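We use cookies to remember your settings. By continuing to read this site you agree to our use of cookies.

Changes to the Maurya building shared desks from August 14, 2025

Most of you will have seen the notice by the stairs. The second floor of the Maurya building moves to the new desk booking system this week, and the old paper sheet comes down. The first floor follows in November, once the carpet work is finished.

There are 18 desks on the second floor. Seven of them stay assigned to people who have a fixed place for health or equipment reasons. The other 11 can be booked by anyone with a building pass, for a half day or a full day, up to two weeks ahead. You can hold two bookings at a time. If you have not checked in by 10 a.m., the desk goes back into the pool and someone else can take it.

Bookings are made in Drulleo, the same program we use for meeting rooms. Your login is the same. Choose "Desks" on the left, then the floor, then the day. The phone version does not show the floor plan yet, so use a computer the first time if you want to see which desks are near the windows.

Nisha Khurana in the building office ran a trial with the accounts team in the spring. Their main complaint was about things left behind overnight: mugs, chargers, coats and one set of curtain rings. From now on, anything left on a shared desk after 7 p.m. will be put in the cupboard by the kitchen and kept for two weeks. Lockers are free and there are still plenty on the back corridor. Ask Nisha for a key.

Monitors and keyboards stay with the desk. Please do not swap them, even for a day. Two of the older monitors need an adapter for newer laptops, and the adapters are now tied to the stands. If a chair is broken, turn it to face the wall and email the office with the desk number.

Large tables

The three large tables at the Pirnau Street end are not part of the desk pool. They are for work that needs to be spread out, and they are booked by the day through the office. Cables may run across the tabletop while you are working but must not cross the walkway. Leave your name and extension on a card if a job is staying up overnight.
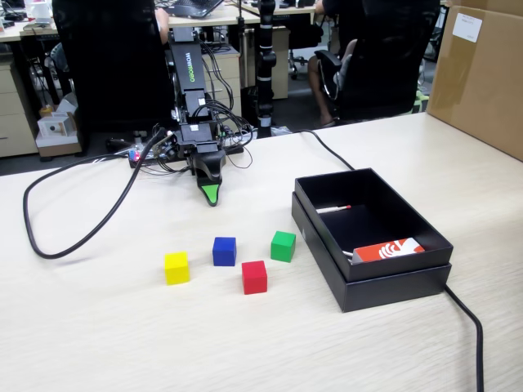
Parking and bikes

The rear lot will be closed on the last weekend of the month for line painting. Cars left there from Friday evening will have to be moved, so please use the street side. The bike rack is not affected.

Torquil Gunn is collecting names for a second rack by the side door. Send him a note if you would use it, and say whether you need space for a cargo bike.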